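clurkurlow-insert
README, last touched 25 October 2023

Insertion planner and controller for putting memory modules into desktop motherboards with a two-finger gripper and a wrist camera. Maintained by Macarena Ortuño, who would like bug reports and would settle for complaints.

What this is

Clurkurlow takes a wrist camera stream, finds the memory slots, works out which one you meant, lines up the module the gripper is holding, and pushes. The pushing took a month. Everything before the pushing took the rest of the year.

The package sits between two others. Jolton does the arm-level motion planning and knows nothing about computers. Patora does the recording, playback and labeling of runs, and knows far too much about them, mostly in the form of very large log folders. You need both installed. Clurkurlow will start without Patora, print one warning, and then fail at the end of the run when it tries to save. This is issue 42 and it has been open since August.

What this is not

It doesn't pick modules out of trays, open cases, or work the slot latches. The latches must be open before you call insert(). There is a function called check_latches() which returns True. It always returns True. Please don't build anything on it.

Install

Clone the repository, create a fresh environment, then:

pip install -r requirements.txt
pip install -e .
clurkurlow doctor

The doctor command checks camera calibration, the force sensor and the gripper connection. If it complains about the force sensor, unplug the sensor, wait, and plug it back in. We have a longer explanation of why this works and it is wrong.

How a run goes

The pipeline has three stages, each its own process, so that when one falls over the other two can report it.

look: segments the board and fits a line to each slot. Slots come out as a list ordered by distance from the processor socket if the socket is in view, and by position along the board if it isn't. The second ordering may run backward. Pass --first-slot to settle the argument.

align: estimates the module's pose from its edge and computes a correction to the wrist. Seen edge-on, a module is a thin line with very little to say for itself, so the estimator also uses the known finger geometry and treats the grasp as rigid. The grasp isn't rigid. See Known problems.

press: switches to force control, rocks the module along its long axis in small steps until the contact force drops, then pushes down on one end and the other in turn.

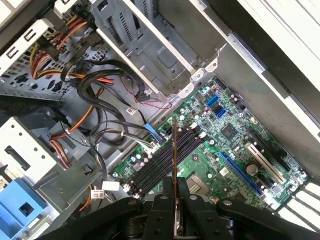 Wrist camera view at the align stage: module held upright over the bank of four slots.

Views like that one are why the slot detector is trained on real cases. Our first version learned from bare boards on a clean bench and was excellent at bare boards on a clean bench. Put it inside a case and it proposed memory slots in the expansion area, along the drive cage and, once, on a ribbon of shadow. The current version masks out anything that isn't board before it looks for slots. Loose cables are still trouble when they hang over the latches, and the mask tends to swallow the slot ends along with the wire.

Configuration

Settings live in config/garcia.yaml. Garcia is the name of the test cell. The file was meant to be copied and renamed for each cell, and instead everybody edits it in place, so pull with care.

approach_height_mm: 9
Distance above the slot at which align hands over to press. Lower is faster until it's a collision.

max_retries: 3
After the last retry the arm backs off and waits for a person. Raising this number hasn't rescued a run yet.

slot_prior: diagonal
Accepts diagonal, horizontal or none. Boards seldom sit square to the wrist camera in our setup, hence the default. With none, detection is slower and more open-minded than you want.

Bundled data

The repository ships with 471 recorded align attempts in Patora format, with wrist images, joint states and force traces. Failed attempts are included and labeled. Force traces are missing wherever the sensor was having one of its afternoons; those files carry the flag no_force and the loader skips them by default.

Slot labels were drawn by hand as center lines. Latches aren't labeled. See check_latches(), above.

Known problems

Modules slip in the fingers when press rocks too hard, and align doesn't notice. The new pose is only picked up on a retry.

Shiny metal near the board throws off auto exposure. Lock it before starting.

Stopping with Ctrl-C during press leaves force control on. Use clurkurlow stop.

The --verbose flag turns logging off. Two scripts at Garcia now depend on this, so it stays.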